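Flanddale station: short episodes in the bag task
Status: open, waiting on retest
Component: Costello recorder, grasp trigger

Problem
Out of 149 episodes uploaded in February, six stop before the object leaves the bag. Herel rejects them at import with "episode under 4000 ms". The bin and plush toy tasks are fine.

Tried so far
1. Restarted the recorder. No change.
2. Swapped the gripper cable. No change.
3. Replayed the joint logs. The arm carries on moving after the file ends, so the fault is in the recording.
4. Compared the finger width with the stop flag. The flag goes up when the fingers close on plastic as well as the object, and the recorder takes it as a finished grasp.
5. Raised the stop delay by 100 ms and ran the bag task again with the dark grey object inside.

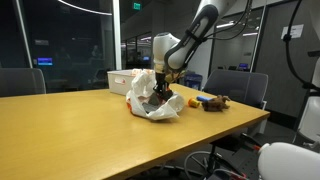
6. Moved the stop flag from finger width to wrist height in the Rerkudum config. Loaded without errors.

Next
Record a full bag set on the new config. Keep the six short files out of training but do not delete them.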